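Getting around the house after a hip operation
Oct 8, 2019

My mother had her right hip done in July, and I spent the week before she came home crawling around her place in Halmont with a tape measure. I learned a lot! Mostly that I own too many rugs and so does she.

Rugs first, then. Roll them all up, even the one by the bed (she argued for that one). Tape down any lamp cords you can't move. I set a bag by the walker for her phone and glasses, and it got used about 30 times a day. 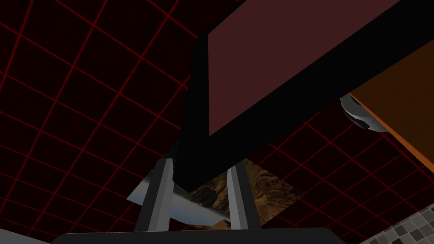
A maroon panel with near-black sides, against a grid of red lines.

In the kitchen, move whatever gets used daily up to counter height. Plates, the coffee, the small saucepan. Bending down is the thing the surgeon told her to skip, so the bottom cabinets were off limits for 11 weeks. A long-handled grabber is worth every penny, and so is a sock aid, though that one took us an afternoon and some bad language to figure out.

Try the chair before they come home, too. Hers was way too low and I ended up borrowing a taller one with good arms from my aunt.

Posted by Benedita Azevedo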